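Gallery: Force limit fault on the drawer task, Istomdale bench

Posted by Ulises Tamayo
Category: Bench and simulation
Tags: drawer, force limit, Canent, Foltetti, incident

In August the right hand on the Istomdale bench pulled a drawer handle out of its cabinet during an unattended stretch of the open-drawer task. No one was hurt. The fault was in the Canent controller configuration, and it was reproduced afterward in simulation using the Foltetti kitchen set. Notes on the fault come first, with the gallery below them and reader remarks underneath.

Background

The task is simple to state. Both hands start low over the counter. The right hand reaches the handle, closes on it, pulls the drawer to full travel, releases and returns to the start pose. The left hand holds position unless the run includes an object to be placed. The bench cabinet was built by Bélanger to match the simulated one, with a bar handle on two posts, and mounted on a plate so the whole unit can be swapped.

Pull force at the right wrist is limited to 18 N for this task. A clean drawer on the bench needs far less. The limit was chosen so that a jammed drawer ends the run with a logged fault and no damage to the posts. It is set per task, loaded from the task file when the session starts, and shown on the operator panel in the same colour as every other loaded value.

What happened

Run 659 was the first run after a brief loss of communication between the Canent controller and the right wrist. The controller reconnected on its own, reported the wrist as healthy and accepted the next run from the queue. The drawer had been left slightly out of square on its runners by the run before. It jammed part way out. The wrist kept pulling.

The log has the force rising past 18 N with no fault raised. It levelled off at 60 N and stayed there until the left post let go of the drawer front, followed almost at once by the right. The hand, still closed on the bar, travelled back until the position deviation monitor tripped and dropped the drives. The handle stayed in the fingers. The proximal thumb joint was over-travelled and had to be replaced.

The guard door was closed and interlocked the whole time. The operator was at the desk outside the cell and hit the emergency stop after the drives were already off. The stop circuit was tested later that day and worked as it should. It had no part in the fault.

Cause

The 60 N figure is the controller's default wrist limit. On a cold start, Canent loads the defaults and then applies the task file over top of them. On a warm reconnect it loaded the defaults and did not reapply the task file. The panel went on showing 18 N, having read the value from the task file and never from the wrist.

That gave us two faults stacked on each other. The lost limit caused the damage. The panel hid the lost limit from anyone who checked, and the operator had in fact checked it between runs, as the bench procedure calls for.

We looked back through the older logs for warm reconnects. There had been several on the right wrist and one on the left. In every case the wrist ran on defaults until the session was next restarted from cold. None of those sessions included a jam, so the force never got high enough for the missing limit to matter.

The loss of communication itself came down to a connector on the wrist harness. The latch had cracked and the plug could back out under vibration. It was replaced and the harness was given a strain relief bracket. Had the reconnect behaved, the connector would have cost us a few minutes of bench time.

Reproducing it

We did not want to repeat the jam on hardware. The Foltetti kitchen scene was already in use for training on this task, so the drawer joint there was given a hard stop 12 mm into its travel and the wrist model was wired to the same configuration loader the bench uses. A reconnect was then forced between runs.

First attempt: no fault seen. The simulated wrist was taking its limit directly from the scene file, bypassing the loader altogether. This was a useful thing to find, given that every earlier simulated run had been reported as exercising the force limit. They had exercised a force limit, though it was a different one from the limit used on the bench.

Second attempt, with the bypass removed: the limit went to 60 N on reconnect and the panel continued to show 18 N. The drawer in simulation does not come apart, so the hand pulled against the stop until the run timed out. The force trace up to the point of breakage lines up with the bench log closely enough that we stopped looking for a second mechanical cause.

Changes made

The task file is now reapplied after any reconnect, warm or cold, before the controller will accept a run.

The panel reads the limit back from the wrist. If the value read back differs from the task file, the queue is held and the operator has to clear it by hand.

The simulated wrist takes its limit from the loader. The scene file entry has been deleted so it can't be picked up by accident.

A forced reconnect with a jammed drawer is part of the acceptance test for any controller update. It is run in simulation first and then on the bench, using a sacrificial drawer front with nylon posts.

Bélanger has supplied two spare fronts. The cracked latch type is no longer stocked at Istomdale, and remaining harnesses with that connector are tagged for rework.

Still open

The deviation monitor tripped later than we would like. It was tuned for collisions, where the hand stops and the command keeps going. A sudden release goes the other way, with the hand accelerating in the direction it was already being told to move, and the monitor has little to compare until the error has grown. A separate check on rate of change of force has been drafted. It trips on a sudden loss of load. It also trips on an ordinary release at the end of a pull, so it is not enabled.

We have not settled whether an automatic reconnect should be allowed at all during unattended runs. For now it is switched off on both wrists and a lost connection ends the session.

Gallery

Foltetti kitchen scene, simulated, viewed from overhead. Drawer open, both hands at the sides of the counter, with the right thumb below and to the right of the bar handle. Toaster and soda can are part of the scene dressing and take no part in the jam test.
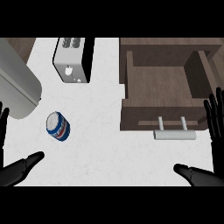

Brayan Montoya wrote that the read-back on the panel only proves what the wrist says its limit is, and asked whether anyone had pulled against a load cell to confirm it. We had a similar fault on a palletizing cell, he added, where the drive reported the new torque limit and kept using the old one until the next enable. The register was right and the output stage was not. He suggested a short pull against a fixed post at the start of each session, with the trip value logged.

Reply from Ulises Tamayo: A load cell pull was done once, after the fix, on the right wrist. It tripped at the set value. The left wrist has not been checked the same way and should be. A fixed post at the edge of the bench would be easy enough to add, though the fingers will need a repeatable grip on it or the reading will move around. I'll try it with one of the spare Bélanger handles bolted to a block.

Brayan Montoya also asked if the drives are disabled and re-enabled as part of the reconnect. They are not. Canent holds them enabled through a short dropout, to avoid the hand sagging onto the counter. That behaviour is under review along with the rest of the reconnect sequence.

Correction: an earlier version of this page said the task file was not loaded at all in the affected sessions. It was loaded at session start and lost at the reconnect. The sections above have been fixed.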